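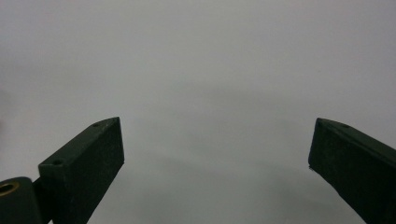
Monday, May 11, 2020

Long read finished on the Basex affair, so a few notes. Basex was the cover name for a courier route two services ran through Woltow in the seventies.

The handler was Hooman Talebi. His file runs to 102 pages and 31 of them are still withheld. No reason given on the cover sheet.

What is open shows he filed more than 200 reports, mostly on shipping. Dull stuff. Port times, crew lists, who drank with whom.
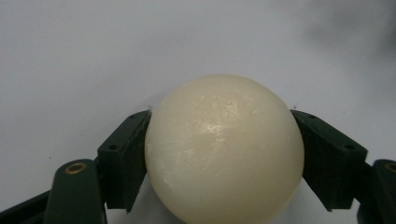 The trouble starts in November, when two reports arrive with the same number and different signatures. London kept both and asked him about neither.

Mahsa Taheri's book says the second one was forged at the Prurketti office. I think she's right about the forgery and wrong about the office. The typewriter doesn't match their other letters.

Next I'm going through the appendix on the Nagano meeting. Will post page numbers tomorrow.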